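Getting one more year out of a school backpack

23 Feb 2026

My daughter has carried the same pink backpack since September of last school year, and she doesn't want a new one. I had put off cleaning it for months. Last weekend I gave it an afternoon.

Emptying it

Everything came out first: pencil stubs, 11 hair ties, a library slip and a granola bar still in the wrapper. I turned the pockets inside out over the trash can and used the crevice tool on the vacuum for the crumbs in the corners.

What to wash it with

My neighbor Erzsébet Csizmadia told me to stay away from bleach on pink fabric. She uses dish soap and a soft toothbrush, so that's what I used. Two drops of soap in a bowl of lukewarm water was plenty. I kept the bag out of the washing machine, mostly to spare the zippers.

The big flat panels only needed a wipe with a cloth. The piping on both sides of the zipper is where the gray collects, along with small dark specks down in the creases.

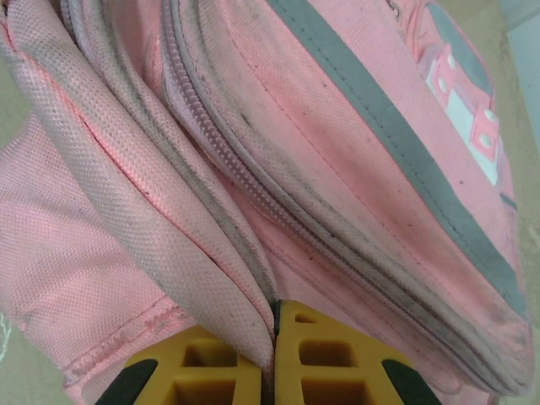
Drying

Hang it upside down with all the zippers open. Ours went over the tub on a plastic hanger, and I left it there for two nights. The straps took the longest.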